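Progress report, 2019-04-19
Groltau Dry Storage Study

Moisture trials at the Susirville store continued as planned. Of the 471 seed lots received, 80 have completed the second germination test. Relative humidity in the store was held at up to 50 per cent.

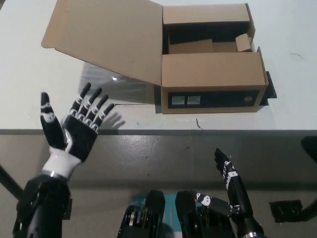 Figure 1. Open corrugated cardboard box with printed front band.

Nahom Alemneh is revising the sampling schedule. The remaining lots will be tested by October. No change to the budget is requested.

Zdenka Petkov, Noleo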